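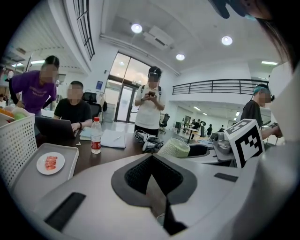 3.2 Erhebung der Rüstzeiten

Abbildung 4: Arbeitsfläche mit metallischem Bauteil und würfelförmigem Referenzmarker.

Die Rüstzeiten wurden an den Standorten Brotgate und Jemel erhoben. Beide Werke fertigen Armaturenkomponenten in kleinen und mittleren Losgrößen, unterscheiden sich jedoch in der Organisation der Werkzeugvoreinstellung. In Brotgate erfolgt sie zentral, in Jemel unmittelbar an der jeweiligen Maschine. Als Rüstvorgang gilt der Zeitraum zwischen dem letzten Gutteil des Vorgängerauftrags und dem ersten freigegebenen Gutteil des Folgeauftrags. Wartezeiten auf die Messraumfreigabe sind damit eingeschlossen, geplante Instandhaltungen dagegen nicht.

Insgesamt lagen 1.986 Rüstvorgänge aus der Betriebsdatenerfassung vor. Davon wurden 361 ausgeschlossen, bei denen entweder der Anfangs- oder der Endzeitstempel fehlte oder die Auftragsnummer keinem Arbeitsplan zugeordnet werden konnte. Der Ausschluss betrifft überwiegend Vorgänge der Nachtschicht in Jemel, für die Meldungen teilweise erst am Schichtende gesammelt eingegeben wurden. Eine Imputation der fehlenden Werte wurde geprüft und verworfen. Der für die Analyse verwendete Datensatz umfasst folglich 1.625 Vorgänge.

Die Zuordnung der Aufträge zu Rüstfamilien folgt dem Klassifikationsschema Omura in der werksintern angepassten Fassung. Das Schema bildet 11 Familien anhand von Spannmittel, Rohteilgeometrie und Werkzeugsatz. Aufträge mit mehrfacher Zuordnung wurden derjenigen Familie zugeschlagen, deren Werkzeugsatz die größte Überdeckung aufweist. Bei gleicher Überdeckung entschied das Spannmittel.

3.3 Modellspezifikation

Die Rüstzeit wird als reihenfolgeabhängige Größe modelliert. Für jedes geordnete Paar von Rüstfamilien wird ein Erwartungswert geschätzt, der sich aus einem familienübergreifenden Grundanteil und einem paarspezifischen Zuschlag zusammensetzt. Die logarithmierte Rüstzeit dient als abhängige Variable, da die Verteilung der Rohwerte deutlich rechtsschief ist. Standort und Schicht gehen als feste Effekte ein, die Maschine als zufälliger Effekt.

Schwach besetzte Paare stellen ein bekanntes Problem dieser Spezifikation dar. Übergänge zwischen Familien mit stark abweichendem Spannmittel werden in der Praxis gemieden und treten im Datensatz entsprechend selten auf. Für diese Paare wurde der Zuschlag in Richtung des Grundanteils geschrumpft. Die Stärke der Schrumpfung wurde durch Kreuzvalidierung bestimmt — getrennt nach Standort, um eine Übertragung der Brotgate-spezifischen Abläufe auf Jemel zu vermeiden.

Als Vergleichsmaßstab dient die Heuristik Wei, die ausschließlich die Anzahl der zu wechselnden Werkzeuge berücksichtigt. Sie wird in beiden Werken zur Grobplanung eingesetzt und benötigt keine historischen Rüstdaten. Ihre Parameter wurden unverändert aus der Planungssoftware übernommen. Eine Neukalibrierung hätte zwar den Prognosefehler der Heuristik verringern können, entspräche aber nicht dem betrieblichen Ist-Zustand, gegen den das Modell geprüft werden soll.

3.4 Einschränkungen

Der Erhebungszeitraum endet im Dezember und schließt damit die verkürzten Schichten zum Jahreswechsel teilweise ein. Saisonale Effekte lassen sich mit den vorliegenden Daten nicht von Änderungen im Auftragsmix trennen. Ferner wird die Qualifikation des Rüstpersonals nicht erfasst. Soweit sie mit der Schicht korreliert — was für Jemel anzunehmen ist — geht sie in den geschätzten Schichteffekt ein.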